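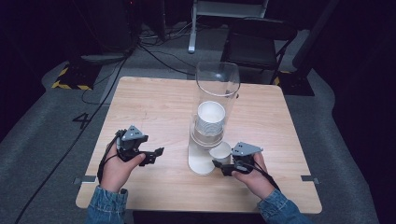 Reviews — Classroom equipment

Siston cup tube, clear acrylic, white base
Tuesday, August 21, 2018

Our robotics club bought the Siston tube for its cup-handling project, in which students guide a pair of hand-held grippers through single moves on a table top. It holds a nested stack of white paper cups, mouths up. We have used it for over 82 sessions.

The clear wall is the main point in its favour. The level of the stack can be read from either side, and students can see the ribs of the cups through it. The round base sits flat on our light wood-grain table.

Reach is the weak point. The rim stands well above the table, and once the stack drops too low the jaws cannot get at the top cup. We refill early. For placing practice we stand one cup on the table by the base and work from that.

The acrylic marks easily — a dry cloth made ours worse. Cups from Minhas fit well; the Darkow ones are slightly wider and jam on the way down.

Price was 179 with the base included. A spare base is sold separately, but we have not needed one.

Rating: 4 out of 5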